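Jolteter cancel remaining theatre dates
9/15/25

Folk-pop duo Jolteter have called off the rest of their spring tour after one of the sisters was told by doctors to stop singing until the new year.

The pair posted the news on their website last night. They had played 20 of the 34 shows on the run, which was booked to support their second album, Pletinen.

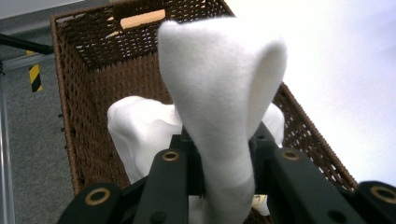
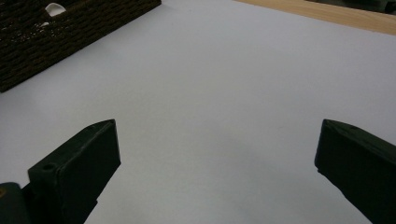

"We are so sorry to everyone who bought a ticket and organised their week around us," the statement said. "We've been told that if we keep going there could be permanent damage, and neither of us is willing to risk that. We're going home to Mum's and we're going to be very quiet."

The statement did not say which of the sisters is affected. A spokesperson for their label, Ojeda, said surgery was not planned at this stage and asked fans to respect the family's privacy.

Concern had been growing since the duo cut short their set at the Tollow last week. They left the stage after nine songs, and the house lights came up a few minutes later. The theatre seats 600 and had sold out. Several people who were there wrote online that the harmonies had been rearranged and that the crowd was asked to sing most of the final chorus.

Tickets for the cancelled dates will be refunded automatically to the card used to buy them, including booking fees. The Tollow has said it will also refund half the price of tickets to the shortened show. Anyone who paid cash at the box office should bring their stub to the counter.

The label said it hopes to reschedule some of the regional shows from February, depending on medical advice. A live recording made in the first week of the tour will still be released as planned.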